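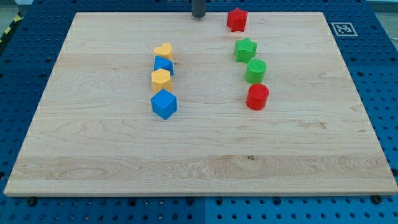 Ticket 805
Product: Leveo shape block set, printed
Category: Print quality / fit
Status: Closed
Opened in: March

Initial report

We print the Leveo shapes in our own workshop for the Lavton play center and have a problem with the blue parts. The cube and the triangle come off the printer slightly bigger than the drawing and won't drop into the sorting tray. The yellow heart and yellow hexagon from the same file set are fine. So are the red and green stars.

Printer is the Bemodex with the standard nozzle. Same profile for all colors. The blue spool is new, from Baláž. The others are older spools.

The blue cube goes in if you push hard, then it has to be pried out with a screwdriver. The triangle doesn't go in at all. Please advise if the drawing changed.

Reply 1 – support

The drawing has not changed. Before you touch the files please check the following and write back:

Measure the cube in all three directions, at mid height and again at the bottom edge.
Look for a lip on the bottom edge where the part sat on the bed.
Tell us the bed temperature and the flow setting.
Try the parts in a second tray if you have one.

Do not sand anything yet. Once it's sanded we can't tell where the extra material was.

Reply 2 – customer

Measured with calipers. Height is right. Width and depth are both over by 0.3 mm at mid height and a bit more at the bottom. There is a small lip, you can feel it with a fingernail. It is on the triangle too, worst at the corners.

Bed 60, flow 100 percent. Second tray gives the same result.

They all have the same faint diagonal or cross-hatched pattern so I don't think the top layers are the issue.

Reply 3 – support

Thanks. Height correct and both sides over usually means too much plastic is coming out, and the lip is a separate thing on top of that. Two changes, one at a time please:

1. Drop flow to 97 for the blue spool only. Save it as its own profile so the yellow and the stars stay as they are.
2. Print one cube, let it cool on the bed, measure at mid height. Ignore the lip for now.

If width and depth come down, go on to the first layer. Raise the nozzle a small step and print the triangle.

Reply 4 – customer

Flow 97, one cube. Width is now over by 0.1. Depth the same. It drops into the tray but catches on the lip.

Raised the nozzle one step, printed a triangle. Lip nearly gone but one corner lifted off the bed after around 7 minutes and I stopped the print. Cleaned the bed with alcohol and started again, same corner.

Reply 5 – support

One step up was probably too much for that bed. Go back half a step. Also check whether that corner is always at the same place on the bed. Turn the triangle in the slicer and see if the problem moves with the part or stays where it is.

Reply 6 – customer

It stays where it is. Back left of the bed. I leveled the bed again and that side was low. Half a step, flow 97, triangle came out flat with no lip I can feel.

Printed a batch of 13 blue parts overnight, cubes and triangles mixed. All of them go into the tray and fall out when it's turned over. One triangle has a rough side where the seam is – usable.

Reply 7 – support

Good. Please keep the blue profile separate and measure one cube whenever you open a new spool, any color. The old oversized parts can be sanded on the sides if you want to use them, 180 grit on a flat surface. Sand the lip first and try the tray before taking off more.

Reply 8 – customer

Sanded the old cube, fits now. The old triangle got uneven so I threw it out. You can close this.

Closing note

Cause: flow too high for the new blue spool, bed low at back left. Fixed with flow 97, bed leveling and first layer adjustment. No change to the drawing or the tray.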